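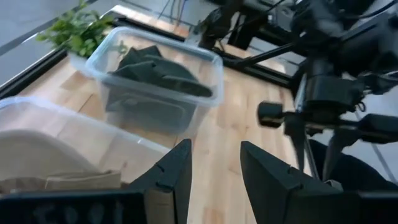

About Jiscombe

2 min read

Jiscombe sells storage containers and the cloths that go in them. We work out of one room on Toprak Street, with a long table, shelving on two walls and a packing bench by the door.

We started with secondhand stock and now carry 300 items. Most orders are for clear containers in small sizes, which people use for kitchen cloths, sponges, mending and desk things. The Zuteo range stacks. The Zurnar range does not, but it has a wider rim and is easier to lift when full.

Orders placed before noon go out the same afternoon. Lids are sold separately. If you need more than 100 of one size, write to us first so we can check the shelf.

The room is open to visitors on weekday mornings, except in September, when we do inventory.

Shares: 2787
Comments: 2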